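List: Norum Fellows
Subject: Re: October residency, reading group and stipend
Date: April 13, 2024

> Does the October residency at Himico still ask for a public talk from
> each fellow, and is the stipend paid before arrival or after? I also
> could not find the page limit for the project statement.

The public talk is still required, but it can now be shared between two fellows if their projects are close. Talks run 31 minutes at most, questions included, and are held in the Abdelaziz Room.

The stipend is $3,884, paid in two parts. The first part goes out when you return the signed letter – the second after your closing report is in. Fellows coming from the Voltholm program get $3,544 as their housing is covered separately.

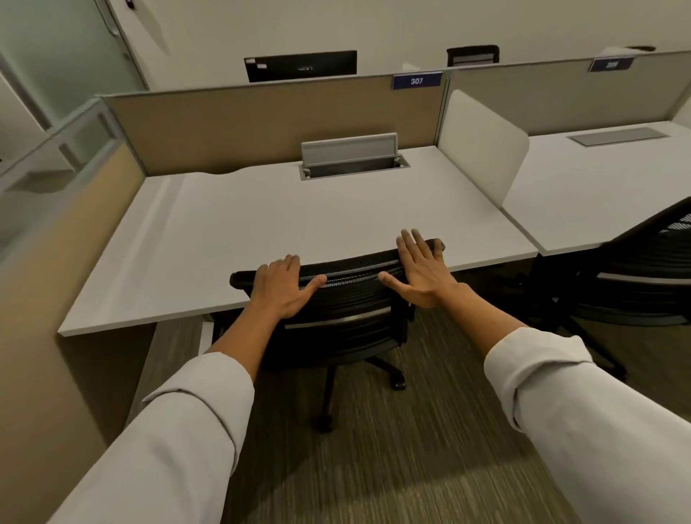
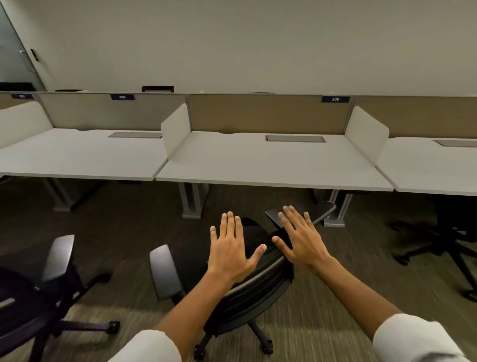
The project statement has a limit of four pages, not counting the bibliography. Please say which contemplative tradition or practice you work with, and for how long. Last year several statements left this out and had to be sent back.

The morning sitting is open to everyone in residence. The reading group meets after lunch and will start with the translation we used in the spring – page 273 onward, so bring your own copy if you have one.

Letters of reference should come straight from the referee. Two are enough.

Norum Fellows list moderator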